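Plukedby

Plukedby is a market town in the Arkska valley, on the north bank of the Fileck River. It has a population of 3310 and lies at an elevation of 585 feet. The town is known in the region for its woodworking trade, which grew up beside the river sawmills and still employs a large share of its residents.

History

The settlement began as a river crossing. Timber cut in the upper valley was floated down the Fileck each spring and pulled ashore at a gravel bank below the present bridge. A sawmill was built there, followed by a second one upstream, and houses spread along the road between them. The street plan of the old quarter still follows the line of this road, with narrow lots running down to the water.

When the railroad reached the valley, log floating declined and the mills turned to sawn boards, crates and window frames. The upstream mill closed after a flood damaged its wheel pit. The lower mill was rebuilt in brick and now houses the town library and a records office.

Economy

Woodworking remains the main trade, with 19 registered workshops in the town. The largest employer is Psarras, a maker of doors, shelving and stair parts. Smaller shops produce toys, picture frames and kitchen goods, mostly from pine grown in the valley.

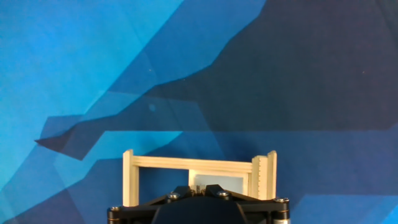

Farming is limited by the steep ground. Orchards cover the south-facing slopes, and hay is cut on the river flats. A produce market takes place in the main square from May to October.

Transportation

The railroad station is 2 miles east of the square and is served by local trains. A bus links it with the town center and continues to the villages farther up the valley. The road over the Arkska pass is usually closed from December to March.

See also

Fileck River
Arkska valley
Log driving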